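## Chapter 3: Moving a Unit

A unit that deploys overseas travels with its supplies, or a few days behind them. Planners start with the load list, which names every vehicle, crate and pallet and gives its weight. A company of 200 soldiers may fill 14 trucks before any food or water goes on — and the list changes until the ship is loaded.

This chapter covers load lists, port work and the first 14 days ashore. Terms in bold are defined at the end of each section.

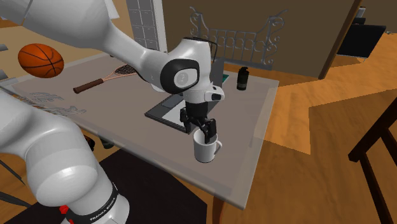 Port work, according to Shanthi Bhuiyan, is where most schedules slip, and she would have students read section 3.2 twice before they try the load exercise. Section 3.1 begins with the list.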